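Writing to Your State Legislator: Kitchen-Table Tips

Put the bill number on the first line, for example HB 2153.

Keep it to one page. Give your street address so the office knows you live in the district.

Ask for one thing: a yes vote, a no vote or a hearing.

Mail it 10 days before the committee meets. In April, allow longer.
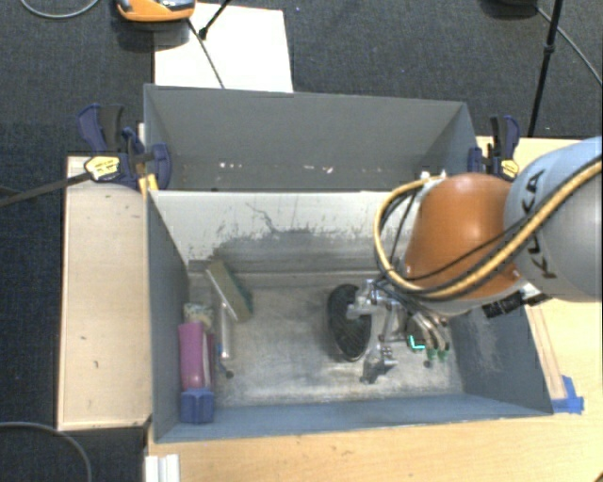 Keeping Copies

File letters and replies by bill number. A Mikden folder holds 47 sheets. Toss them when the session ends.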